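Section 4. Descaling and First Use After Storage

Applies to: Zaidi countertop water kettle and filter jug set

4.1 Before you start

Read this section if the kettle has been out of use for more than 3 months, or if you see a white crust on the heating plate. In hard water areas such as Jokberg the crust forms quickly, and the kettle should be descaled every month.

You will need:
Citric acid powder, 50 g
A measuring cup
A soft cloth
A new filter cartridge (Clundumer type, short)

CAUTION: Unplug the kettle and let it cool fully before you open the lid or add anything to it. Do not put the kettle base in water.

4.2 Descaling the kettle

1. Fill the kettle with 500 ml of cold tap water.
2. Add the citric acid and stir with a plastic spoon until the powder is gone.
3. Close the lid, plug in the base and press the switch once. Stay with the kettle while it heats.
4. When it shuts off, unplug it and leave it to stand for half an hour with the lid closed.
5. Pour the liquid slowly down the sink. Keep your hands and face away from the spout.
6. Rinse twice with cold water, wiping the plate with the cloth in between.
7. Boil one full kettle of clean water and throw it away.

NOTE: Heavy scale may need a second round. Do not scrape it off with a knife or a wire pad -- the coating on the plate is thin and scratches are not covered by the warranty.

4.3 Other cookware

The same solution can be used for chalky marks in uncoated stainless steel pots. Pour it in until the marks are covered, warm it gently on the stove and leave it until the marks loosen. Do not use it on bare aluminum, cast iron or chipped enamel. Citric acid also dulls natural stone, so wipe up any drips on a stone surface at once with plain water. 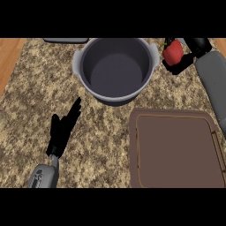
Vinegar works just as well for the kettle and costs less, according to Rukhsana Lashari, who wrote to us after the August edition of this guide: "I used it for years on my old one and never had a problem." Plain white vinegar will remove scale, but it can leave a smell in the lid seal that takes several boils to clear. If you prefer it, mix it half and half with water, do not boil it, and replace steps 3 and 4 with an overnight soak. Never mix vinegar or citric acid with bleach.

4.4 Fitting the new cartridge

1. Take the cartridge out of its bag and soak it in cold water until no more bubbles rise.
2. Push it into the funnel of the jug until it clicks.
3. Fill the funnel, let the water run through and pour it away. Do this twice.
4. Set the dial on the lid to the current month.

NOTE: Fine black specks in the first jug are carbon dust from the cartridge. They are harmless and will rinse out. A cartridge lasts for 100 liters, or less where the water is very hard.

4.5 If the kettle does not switch on

Check that it sits flat on the base and that the contact ring is dry. If it was boiled without water, the cut-out needs time to reset. Leave it unplugged until it is cold, then fill it above the MIN line and try again. If it still does not start, stop using it and contact the Grirville service desk. Have the serial number ready -- it is printed under the base.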